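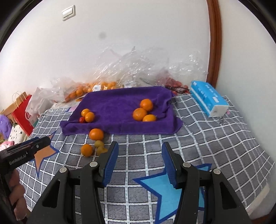

# Four weeks of arguing about spheres of influence

I spent most of August in a reading group about world order, and I need to get it out of my system before I bore another dinner table with it. You've been warned!

The group is called Postine (I've asked, and the name means nothing, it was the only one everybody could spell). We meet online in the evenings, read something long and gloomy about great powers, and then disagree until somebody's kid needs to be put to bed. Shuzhen Xu picks the reading. This time she picked a doorstop of an essay collection on whether small and middle-sized countries still get to make their own choices, or whether they only get to pick which big country they annoy.

I came in fairly sure of my answer. I grew up on the idea that the nineties were normal, with one superpower, lots of trade, everybody joining everything, and that whatever came later was a bump in the road. Reading these essays back to back shook that more than I expected. If you look at a couple of hundred years of history, the stretch I think of as normal is tiny. It's a long weekend. Most of the time there have been several powers leaning on their neighbors, and the neighbors have been pretty clever about leaning back.

That second part is what I keep chewing on. The word that comes up over and over is "hedging," and I used to hear it as an insult, like a friend who says "maybe" to every party. But Gerasimos Kyriakidis made a good case that it's just what sensible governments do when they can't see five years ahead. You buy your gas from one side and your radar from the other. You send a deputy minister to one summit and the actual minister to the next one, and everybody who matters reads the guest list. He got quite worked up about guest lists. I now read them too, so thanks for that, Gerasimos.

Kaiwen Hao wasn't having it. His view is that hedging works right up until the day somebody makes you choose, and that by then you've spent all your goodwill on being vague. He kept asking which country had come out of a real crisis better off for having sat in the middle. We came up with a few, mostly from the Cold War, and he knocked them down one at a time (too far away, too mountainous, too lucky). I thought "too mountainous" was unfair. Mountains are a policy asset!

Then there was the sanctions night, which ran 2 hours over. I don't have a settled opinion on sanctions and I'm suspicious of people who do. They get sold as the thing between a stern letter and a war, and I understand why that's tempting, I'd want something in that gap too. What bugs me is how rarely anyone says out loud what would make them end. You can find pages and pages on how a measure starts and hardly a paragraph on how it stops. Tianyou Lu said the ending is left blank on purpose so there's something to bargain with later. Maybe. It also means a whole population can be living under a policy that has no finish line written down anywhere, and I'd like the people voting for it to at least have to guess at one.

We did not solve this.

The other thing I took away is how much of the "new world order" talk, from every capital, is about who gets to sound inevitable. Everybody's speechwriter has history on their side. One bloc says the old order is collapsing, the other says it's stronger than ever, and both say it in the same voice my uncle uses about his knee. I've started crossing out the word "inevitable" whenever I print something, just to see if the sentence still stands up. Quite often it falls over.

A few people asked what they should read if they want to try this at home. I'd start with memoirs by diplomats from smaller countries, the less famous the better, and look for the chapters where they're stuck in a hallway waiting for the big delegations to finish. Those were my favorite pages all month. The book Shuzhen chose runs to 620 pages, and I'll admit I skimmed the part on maritime law and then bluffed my way through it (sorry, Kaiwen Guo, I know you wrote notes).

Next up is something on currency and who trusts whose, chosen by Tianyou, who promises it has charts. I've already got a pencil behind my ear. If you've read anything good on how neutral countries make decisions in a hurry, leave it in the comments, I'm collecting titles.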